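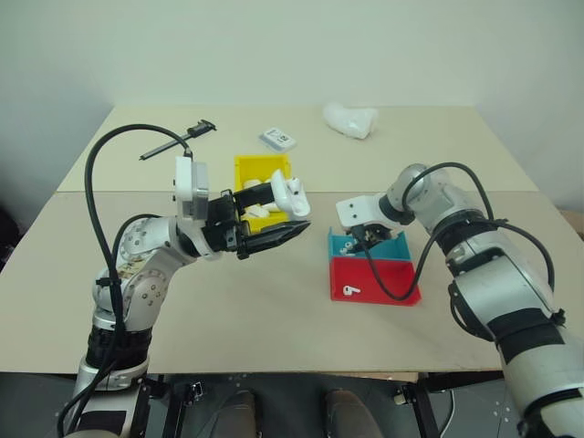 Si-eun Tak asked after the last session why we bother with sorting at all, when any decent pick-and-place script from ten years ago could drop small parts into bins. It's a fair question and I gave a rushed answer at the time, so let me have another go, and then we'll get on to the method.

Courses > Robot Learning > Handouts > Week 9: Learning to sort from corrections
Reading time: 4 minutes

The old script works if you know where everything is. You fix the parts in a tray, you measure the tray, you write down the positions and off you go. Our sorting task is earbuds and their cases, with yellow, blue and red bins, two arms, and a table that also has other bits and bobs lying on it. The earbuds are small, white and shiny, they roll, and they come to rest at any old angle. A case can be open or shut. You could write rules for all of that, and Konrad Zürcher did spend a good part of one August trying, but each new rule seemed to break two of the old ones (his words, with a bit more swearing).

So we learn the task from people doing it. Someone drives the arms by hand, we record what the cameras see and how the joints move, and we train a policy to copy that. You met this in week 4 as behaviour cloning. The trouble, if you remember, is drift. The policy makes a tiny mistake, ends up somewhere the person never went, makes a bigger mistake because it has nothing to copy from there, and before long the gripper is politely closing on thin air.

What we're looking at today is the corrections method. I like it very much, so do stop me if I get carried away!

How it goes

You start with a small set of ordinary demonstrations. We used 54. You train on those and let the policy run, with a person sitting ready at the controls. When it starts to go wrong the person takes over, puts things right, and hands control back. You keep the bit where they were in charge, add it to the pile, train again, and repeat.

The part people skip when they read the paper version is the handing back. If the person takes over and finishes the whole job, you mostly get more of what you already had. What you want is the short stretch that goes from "bad place" to "good place", so the operator should let go early, earlier than feels comfortable. Heidrun Fuchs was by far our best operator at this and I think it's simply that she's not bothered by watching a robot dither.

What we got

Policy A: 54 demonstrations, no corrections. Of 28 test runs, 9 finished with every piece in the right bin.
Policy B: the same 54 demonstrations plus 4 rounds of corrections. Of 28 test runs, all but 4 finished.

Before you write that down as a triumph, have a think about what's missing. Policy B saw more data than policy A, full stop. Maybe plain extra demonstrations would have done just as well. We ought to have a policy C, trained on extra full demonstrations that took the same amount of operator time, and we're collecting those now. I'll bring the numbers when I have them. Balthasar Rüegg has bet me a lunch that the gap will shrink by half, and I'm a little worried he's right.

Also, 28 runs is not many. Work out the intervals for both rates yourselves (use the Wilson one from week 2, please, the simple one behaves badly near the ends).

Where it still fails

Two kinds of failure are left. The first is the grasp where the fingers close on one earbud and nudge its neighbour away. The second is both arms wanting the same bit of space — each one waits for the other, and they'll stay like that until the clock runs out. Corrections help with the first kind. They hardly touch the second, and my guess is that it's because the operator sees two arms standing still and doesn't think of it as a mistake until far too late. Ilse Verbruggen suggested a timer that calls for help when neither arm has moved for a while, and that might be all it needs.

For Thursday

Read sections 1 to 3 of the Goossens notes, skip the proof. Then write half a page on this: when should the operator step in? Pick a rule, say what it would cost in operator time, and say which of the two failures above it would catch. Bring it on paper if you can, I'd like to scribble on them.

If you want to try the simulated version first, it's in the Daleck folder, and the two-arm setup is the one called "pair". It's slow on a laptop so leave it running over dinner.

Undisham Robot Learning Group | Contact: course office | © Course staff | Back to top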